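Trastance Community Help
Home Workshop Robotics Kitchen Search Sign in

Wrist camera goes soft whenever my arm moves over the table

Aoi Sakamoto

Hello everyone, and sorry in advance for the length of this one! I've been building an arm in the spare room since October, using an Amov kit for the joints and my own brackets for nearly everything else. The long-term dream is to have it put play dishes and toy food away after my niece and nephew have been over. For now I'd be delighted if it could pick up one colander.

The overhead camera behaves itself. The wrist camera is lovely as long as the arm is parked, but once it swings across the table the edges go to mush. The colander suffers the most, being pale green on a white top with a bit of shine to it, and my edge-finding program loses the rim and then picks a spot well off to one side.

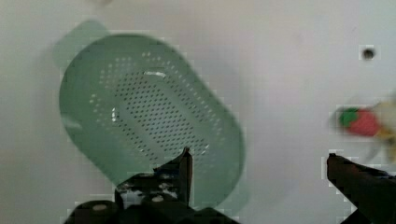

Photo: Aoi Sakamoto

Even the little strawberry over on the right turns into a red smear, and I'd have thought that was the easy one, colour-wise. The drainage holes hold up better than the rim does, oddly enough.

I've logged 189 attempts so far and only 40 of them ended with the colander in the fingers. I've cleaned the lens, I've tightened the camera bracket, and on Wednesday I slowed the shoulder joint right down – it helped a little, but then everything took forever. Is it the camera, the lighting or me?

Kamata

Welcome, and what a nice project. I'd bet on the lighting first. An ordinary ceiling light indoors is dimmer than it feels, so the camera holds its shutter open longer to make up for it, and anything moving past gets smeared. Put a good bright lamp on each side of the table, bounce them off the wall or a bit of white card so you don't add glare to that colander, then switch off auto exposure and bring the exposure time down until the picture is just slightly darker than you'd like. Mine ended up at 6 milliseconds and I've left it there ever since.

The other thing I'd do is stop asking the wrist camera to work while the arm is travelling. Let it get near the target, pause, take a picture, and then decide.

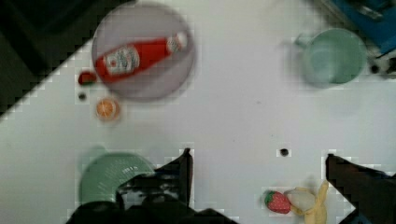 Does the wrist camera need to be a high-resolution one?
A modest resolution is fine for this sort of work. Short exposure and a steady mount matter more.

If it were my bench I'd also give the colander a rest for a while and practise on that strawberry and banana down by the fingers. They're strong colours on a white table, and you'll feel a lot better about life once something has been picked up a few times running. Then go back to the green things. Pale green on white is hard going for any camera, and you've got a mug and a plate in much the same family.

Jiseck

just get a better camera, worked for me

Aoi Sakamoto

Thank you both! Kamata, I hadn't thought of the ceiling light at all, and I'm a bit embarrassed, as I do a fair amount of photography and ought to know better. I've ordered two lamps. In the meantime I've been letting the overhead view choose the target, and it copes with the colander well enough, tab handles and all.
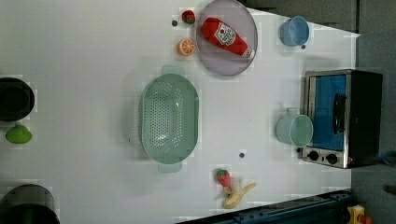 The table from overhead, colander on the left and toaster oven on the right.

My worry with the stop-and-look idea is the wobble. When the arm halts, the wrist seems to carry on trembling for a moment, and I don't know how long to wait before I take the picture.

Kamata

Good question, and it's different for every arm, so I'd work through it in this order and only change one thing at a time. Keep a notebook beside you – I never do and I always regret it.

1. Park the arm over a clear patch of table and save a still. Keep that one as your reference for sharpness.

2. Make the same short move again and again, and save a still after a slightly longer wait each time. Once they look as crisp as the reference, you have your waiting time. Add a small margin and leave it be.

3. Have a look at the cable. You've got a big loop of black cable coming up over the arm and down toward the gripper, and a loop like that can sway and tug at whatever it's fastened to. Try clipping it to the arm in a couple of places, leaving enough slack at each joint for a full bend. I'd do this before buying anything.
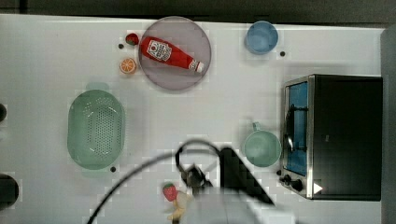

4. Bring the speed back up on the long moves and slow down only for the last stretch before the pause. Ramping down gently will do more for the trembling than crawling the whole way, and you'll get your evenings back.

5. Run another 40 attempts with the lamps on and compare them with your old log. If the rim still gets lost, try a sheet of darker paper under the colander, just to see whether contrast is the trouble.

Do come back and tell us how the lamps go. I'd love to see the dishes being put away one day, and I have a pair of grandchildren who could keep your arm in steady work!

Contact us | Copyright Trastance Community Help | Back to top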